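The Baskets

The house at Drinine had been shut up since the spring, and she had given herself one Sunday to clear the back rooms. The agent from Kariuki wanted the keys by 4. She had brought sandwiches, a roll of bags and the radio, which picked up only one station.

Her aunt had kept string. Everybody in the family knew it, but knowing it was different from opening the cupboard. There was garden twine, parcel string, fishing line from the shop in Gornum, and cord of every thickness, most of it wound on bits of card. Each card had a length written on it in pencil, in metres. One said 900. Another said 100, crossed out, with nothing put in its place.

She filled two bags for the tip and then took one of them back out of the car. It seemed wrong to throw away something that had been measured.

By noon she had done the bedroom and the landing. She ate standing up at the window and watched a man across the road wash his van. Then she started on the room with the flowered walls. Her aunt had chosen the pattern late in life, dark teal with pink flowers and big gold ovals, and had paid about 700 for it and the tiles together. Her mother had called it a waste. The two sisters hadn't spoken that winter.

The baskets were where they had always been, along the back of the white tiles. As a child she had been allowed to sort what was in them when it rained. Blue was for cord, green was for whatever came in from the garden, and the last one was for things her aunt hadn't decided about.

She looked in the blue one first. The cord in it was thin and dark, and it had never been wound on a card. It lay in a loose tangle on the bottom. The green one had a few brown bits in it - seed husks, perhaps, or dried leaf.

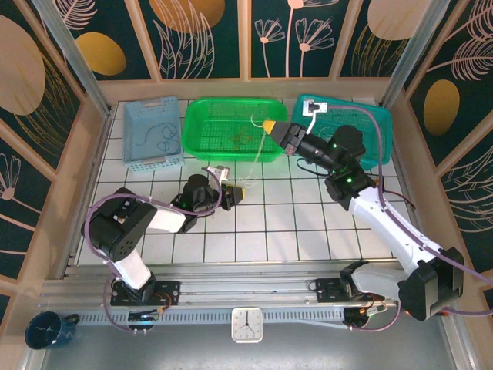
Rindine Road

She was late with the keys. The agent didn't mention it. He asked if the place was clear and she said nearly, there was one room she would come back for in November.

On the drive home she kept the radio off. The bag of string was on the passenger seat, and at the first bend it tipped over and a card slid out on to the floor. She left it there until the lights at Rindine Road, then picked it up and put it in her coat pocket.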